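Overnight Trains or Cheap Flights: What Do Students Pay?
Project report, Tourism and Leisure, second year
Hilde Vanhove

1. Question

Many students in my year say that the night train is too expensive and that they always take the plane. I wanted to check if this is true when all the costs of the trip are included. For my comparison I chose one route, from Stirkton to Prasach, because both kinds of transport go there every day.

2. Method

I asked 24 students who made this trip in the last school year. Each of them filled in a form with the ticket price, the luggage fee, the transfer to the station or airport, the food on the way and the first night in a hostel, if they needed one. Two forms had no luggage fee on them, and I asked these students again by e-mail.
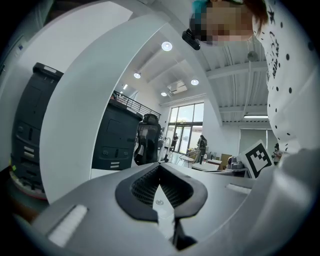

The total of all the forms was 3,595 euros. I put the costs in a table and made one column for the ticket and one for everything else. This second column took most of my time, as people remember their ticket price very well but forget the bus at six in the morning.

3. Results

The plane ticket alone was cheaper in almost every case. With a suitcase and the airport bus, the difference became small. Students who arrived by plane late on Sunday also had to pay for a bed that same night – the train passengers slept on the way.

The highest cost on one form was 300 euros, for a flight booked the day before departure.

4. Limits

My group was small and all of them study at the same school. I did not include travel time, although several students wrote remarks about it. Prices in November are also lower than in summer, and I did not separate the seasons. For a next version I would add the coach from Pruvost, which three students mentioned on the back of the form.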